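Moving to a smaller place: what we learned in July

In the last newsletter I asked members to send me their experience with moving house, and many of you did. Thank you. I moved myself in July, from a house with three bedrooms to a flat with one, so I had also something to tell. I put it all together in this item. It is a bit long, please read it with a cup of tea.

My first mistake was to begin with the photos. I sat on the floor with one album and the whole Sunday was gone. My neighbour Wim Michiels told me to begin with the things that have no feelings in them, such as old cables, spare curtains and plastic boxes without lid. This was good advice. After a week of only boring things I was faster with the decisions, and then the books did not hurt so much.

My second mistake was not to measure. I had a wardrobe which I loved for many years, and I was sure it would go up the stairs of the new building. It did not go past the first turn. If you keep only one thing from this item, then please measure the stairs, the lift and the door of each room, and write the numbers on a paper that you carry in your pocket. A photo of the paper on your phone is also fine.

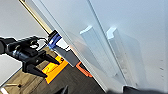
Irén Tóth writes: I would add that you must measure the furniture without its feet and doors too. Our cabinet was too wide by the width of one finger, and when my son took the doors off it went through with no trouble. Put the screws in a small bag and tape the bag to the inside of the furniture. We put ours in a kitchen drawer and we are still looking for two of them.

About the money. I asked for two quotes for the same day and the same list of furniture. One was $594 and the other was $684. The more expensive one included the wrapping of the mirrors and the beds put together again at the new address, and the cheaper one asked extra for both. So please ask what is inside the price before you compare. Kristof Hendriks says you should also ask what happens if the lift is out of service on the day, and have the answer by email.

For the boxes, I used 33 in total and I gave each one a number. In a notebook I wrote the number, the room and some words about the contents. It took a lot of evenings, but in the first night I found the kettle, the towels and my medicine without opening the wrong box. Use small boxes for books. The big ones look practical until somebody must lift them.

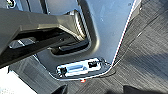 A latch bar in its recess, silver-grey panel.

Clothes were more difficult for me than furniture. I had winter coats from three different decades, and I always had a reason for each one. Chae-won Joo suggested a system which I now recommend to everybody. You hang all the clothes with the hook of the hanger in the wrong direction, and when you wear something you turn it the right way. After six months you see what you really wear. I had no six months, so I did it with six weeks, and even then the result was quite clear.

What you do not wear can go to the clothing shelf at Nukitz, if it is washed. They prefer to receive winter things before the cold begins – in spring they have no room for them. For sheets and towels you can ask the animal shelter, but phone first.

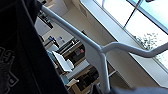 Dark navy fabric with grey print, beside a white tubular frame.

One more thing about the new home. Do not buy anything in the first month. I wanted shelves immediately, and now I am glad I waited, as the wall I had in mind gets all the afternoon sun and my books would lose their colour there.

I still have four boxes closed. If somebody would like a fondue set for eight persons, or the wardrobe, please write to me before the next newsletter. You must come and get it yourself, and bring your measurements.

Liesbeth Verbeke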